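### 3.2 Corpus and coding of channeled messages

The corpus consists of 300 messages published on the open website of the Votness circle, a small group that attributes its texts to a collective spirit source named Godoy. Messages were included if they carried a title, named a source, and ran to at least one full paragraph. Reposts and reader comments were removed. After this step 138 messages remained for close coding.

Each message was divided into statements, and each statement was assigned to one of nine categories. Four cover claims to authority (lineage, direct speech, correction of earlier teachings, prediction); the others cover instruction, comfort, cosmology, warning, and housekeeping. Statements that fit two categories were given both codes – this occurred mostly with warning and prediction. Coding was carried out in Rusurer, with the category list fixed in September before the second pass began.
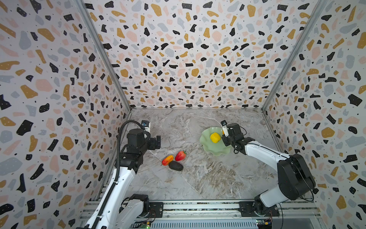
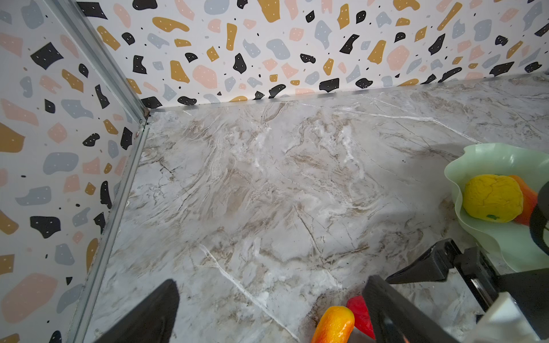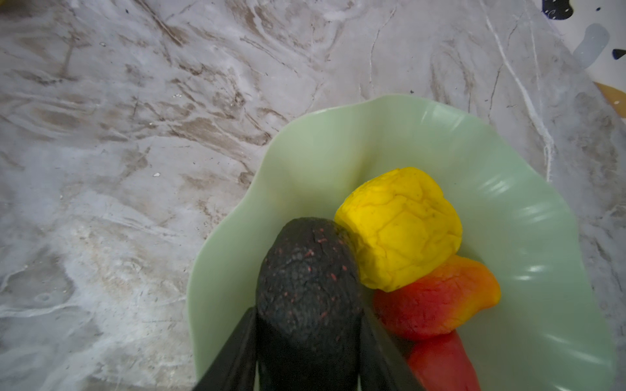
*Figure 2. Patterned walls and marble-effect floor (top); gripper fingers and toy vegetables (middle); green bowl with modeling dough (bottom).*

Messages attributed to Godoy were then compared with those from the Saminham group, which split from the Votness circle and continues to name the same source. The comparison was limited to the authority categories. A claim of correction was counted only where the message referred to a specific earlier text; general remarks that past teachings had been misunderstood were coded as cosmology or warning, depending on context. Eight messages claimed by both groups were set aside and are treated separately in Section 4.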